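Notebook, May, second entry, started a bit after 4 in the afternoon

Cutlery day on the bench! I've been putting off the plastic stuff for ages (the metal set was so much easier to sort) but the drawer wouldn't close any more, so out it all came.

Rolled out the orange mat again. It has picked up some faint wrinkles and I tried flattening it under the big catalog over lunch, with not much to show for it. I can live with that, though small things do like to settle into the creases and I keep nudging them out again with a fingertip. If anyone is ordering from Bastos this month, please add a new one, same color. I like the orange for this. White plastic shows up on it beautifully and so does the green, which gets lost on the old gray one.

The kids' spoons are the nice surprise. I had written them off as party-bag junk, but the lime green one has a proper long straight handle with ridges down it, and a little tip at the top with points like ears. I'm calling it the rabbit spoon until someone finds a better name – could be a cat, I go back and forth. You can see light through the handle, and the bowl looks a good deal more olive, so please don't log it as two different greens like I did the first time. One spoon, one line in the sheet. 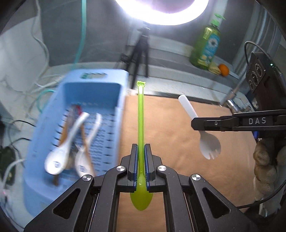 Back to the sheet, then. The last free number was 3,783, so the rabbit spoon gets that one and everything else from the drawer follows on. I'd like us to stop using the old Plirkum labels on anything this narrow. They curl off the handles within a day or so and then I find them stuck to my sleeve at home. A bag with the number written on it works fine.

Sporks: still undecided where they live. The white one has the broad bowl with short tines at the end, and I've had it in with the forks and in with the spoons on the same afternoon. For now it goes with the spoons, on the grounds that the bowl is most of it. Hulimville keep theirs in a tray of their own, but they have a lot more trays than we do!

Still to do: wipe out the drawer (crumbs, how?), find the lid for the long tray, ask Zumuvus whether the next box can come without the knives, and move the metal set down a shelf so I can reach it without the step stool. Kettle's on, mat stays out overnight, please don't put mugs on it.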